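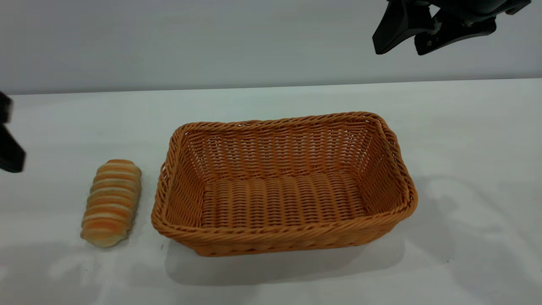

Crumbs stuck in the bottom of a woven bread basket, and should I be lining it?

Holley Home Help > Kitchen and Table > Cleaning and Care
Viewed 1,281 times

stripedrollfan

Hi all, long-time reader, second post ever I think. I need help with a bread basket.

It's a rectangular wicker one with rounded corners and a thick braided rim, and I love it to pieces. I got it at the spring sale at Holroyd back in April and it has been on the table pretty much nonstop ever since. The problem is the floor of it. The sides are a tight weave and they wipe down fine, but the bottom is all ridges, like corduroy, and everything that falls off a roll goes straight down into the grooves and stays there. I turn it upside down over the sink and whack it and I get maybe half of what's in there. Then I put it back on my white table and a minute later there's a little dusting of crumbs underneath, so clearly the other half is still coming out on its own schedule.

What makes it worse is what I put in it. We have a bakery in town (Muline, if anybody's local) that does these long striped rolls, golden on one stripe and creamy on the next, kind of like somebody wound the dough around itself. They're wonderful and they shed like a dog in June. The outside flakes off if you so much as look at it. My other half says to just put them on a plate, but a plate! For rolls! I want the basket.

So three things I'm wondering about:

Can I wash it? As in water, in the sink, with dish soap? My mother always said you never get a basket wet, and then my neighbor told me she hoses hers off in the yard every summer, so now I don't know who to believe.

If I line it, what with? I tried a paper towel and it looked like a takeout tray. I tried a regular dish towel and it was so bulky that the rolls sat practically level with the rim and one of them went over the side when I passed it across the table.

And can I leave rolls in it overnight? I've been doing it and by breakfast they're on the tough side, but I can't tell if that's the basket's fault or if they'd do that anywhere.

It has a sort of caramel color and I'd hate to mess that up. It was not an expensive basket but they didn't have a second one and I've gotten attached. Thanks in advance for any and all advice, I'll read everything!

cornerpantry
Marked helpful by 194 members

Oh, I can help with this one, I've had woven baskets on my table for most of my adult life and I've ruined a few, so you get the benefit of my mistakes.

Crumbs first. Stop whacking it upside down flat. When you hold it dead level over the sink, the crumbs drop out of the open part and the ones wedged between the ridges just stay put. Look at which way the ridges on the floor run. If they go front to back, which is how a lot of the long ones are made, tip the basket up onto one of its long sides so the grooves point down at the sink, and then tap the bottom from the outside with the flat of your hand. They slide along the groove and collect where the floor meets the wall. Then you only have one line of crumbs to deal with and you can get it with a brush.

For the brush, a dry pastry brush is my favorite (keep one just for this, you don't want egg wash anywhere near your basket). An old clean toothbrush works too but the bristles are a bit stiff if the weave is thin. Always brush along the groove. If you go across, you push the crumbs down between the strands and they end up on your tabletop later, and I suspect that's your mystery dusting!

If you have a vacuum with the soft round brush end, use that every so often, on low. I do mine when I do the lampshades. Hold the basket down with your other hand or it will try to come with you.

Now, water. Your mother and your neighbor are both a little bit right. What hurts a basket is soaking and slow drying. A quick wash in lukewarm water with a drop of dish soap has never hurt any of mine, provided it's plain material with no paint or glue-on bits. Test a spot on the underside with a damp white cloth first. If color comes off on the cloth, stay with the brush and skip the wash. If the cloth stays clean, go ahead, in and out, a couple of minutes, and use the pastry brush on the floor while it's wet. Rinse, shake it hard outdoors (stand back from the windows), pat it with a towel, and then leave it somewhere with air moving. I set mine upside down on a cooling rack so the air can get up inside. Don't put it in the oven and don't put it on the radiator. I did the radiator once and two of the side strands cracked right where they bend around the upright. You could hear it!

The rim is the slow part. A thick braid like that holds water on the inside where you can't see it, and it'll feel dry on the outside hours before it is. I give mine a full day and the whole of the next night before any bread goes near it. If you smell it and it smells like a wet cardboard box, it needs longer.

I only do a real wash twice a year, though. The rest of the time it's brush, brush, brush.

For the liner, your dish towel was too big, that's all. What you want is one thin layer on the floor with a bit going up the walls. Measure the floor, then add the height of the wall on all four sides plus a little extra to flop over the rim if you like that look. I like it, my sister thinks it's fussy. Thin cotton or linen, something like an old pillowcase that's gone soft. With rounded corners you'll get a bunch of fabric in each one if you cut a plain rectangle, so round the corners of the cloth too. Trace around a saucer and you'll be close enough. I don't even hem mine, I cut them with pinking shears and throw them in with the towels. When they get too ragged they become rags, and I cut another.

Then when dinner's over you gather up the four sides, carry the whole bundle to the back door, and shake. Takes no time and your crumbs go to the birds.

One more thing about those flaky rolls. Let them cool all the way before they go in. Warm rolls steam up whatever is underneath them, and damp crumbs in a groove turn into a kind of paste. Dry crumbs brush out, paste has to be picked out with a toothpick, and I've spent an evening doing that in front of the TV.

halfabaguette

I just use a coffee filter lol. The big flat-bottom kind, I buy the pack of 50 and put two side by side in the basket. They're a bit see-through once the butter gets on them but they go straight in the trash after.

Never washed my basket. It's fine. It's gotten darker over the years but I like it darker.

About overnight — no, don't. A basket is full of holes, that's what makes it a basket. Put them in a bag.

terrace_and_thyme

Adding on to cornerpantry's very good answer, mostly about the overnight part, since I bake and I have opinions.

The basket isn't doing anything bad to your rolls. It lets air at them from underneath as well as on top, so they lose their moisture faster than they would on a board with a cloth thrown over. For the length of a meal that's lovely, the bottoms don't go soggy the way they can on a plate. For a whole night it's too long, and with a striped roll like the ones you're describing you'll notice it more in the golden parts, which have already had more baking and have less to give up. I'd expect the pale stripes to stay soft a while after the others have gone leathery.

What I do is treat the basket as a serving dish and nothing else. After supper the leftover rolls go into a bread bag or a lidded tin, whichever is clean, and if I know we won't eat them for breakfast they go into the freezer right then. Frozen, they come back nicely with a few minutes in a warm oven straight from the freezer. Let them cool down on a rack afterward so you don't run into the steam problem that cornerpantry mentioned.

If you've already got a tough one from the night before, wet your hand, pat it all over the crust, and put it in the oven until the outside feels dry again. It will be good for that meal and no later, so only do the ones you're going to eat. Past that point I slice them crosswise, brush them with oil and bake them into little toasts. You'd get a pretty edge on yours with those stripes!

A word about liners too. I sewed a padded one once from the Terkadetti pattern book, with the quilted bottom and the ties, and it took me two weekends and it was far too nice. I was scared to put butter near it. It's in a drawer. A single layer of something old is much better for daily use, and I'd agree about rounding the corners.

Where I'd differ a bit is on the vacuum. On an older basket with any loose ends, even a soft brush can catch one and lift it. Run your palm over the inside first, and if anything snags, tuck it back or snip it before you clean. I use small nail scissors and cut on a slant, just behind the nearest upright so the end stays hidden.

And don't store it with things stacked in it. I kept a pile of cookbooks in mine over one winter and the floor bowed down in the middle, so after that it rocked every time somebody reached for a roll. I got it mostly flat again by dampening the bottom and leaving it over a folded towel with a board and some cans on the inside, turned so the bulge was pushed the other way, but it took three goes and it still has a slight wobble on a hard tabletop.

stripedrollfan

Thank you, thank you! I did the tipping-it-on-its-long-side thing as soon as I read it and you would not believe what came out. There was a sesame seed in there and I haven't bought anything with sesame since I got the basket, so that one may have come with it from the store.

The white cloth test came up clean, so I'm going to give it a quick wash this week and leave it upside down on the rack. I've got an old pillowcase picked out for the liner, pale blue, and I'm going to try the saucer trick on the corners. The rolls are in a bag as of tonight.

If the rim still smells like cardboard after the second night I'll be back to ask what to do next.

cornerpantry

Cutest thing about baskets is you never know where they've been! Blue will look great with that caramel color. If the rim does smell, put it by an open window in the shade and turn it over every few hours. Mine took three days once, in a very damp spring, and it came out fine.

Thread followed by 186 members. Related in Cleaning and Care: Getting candle wax out of a table runner / Wooden salad bowl feels sticky / Best way to store placemats flat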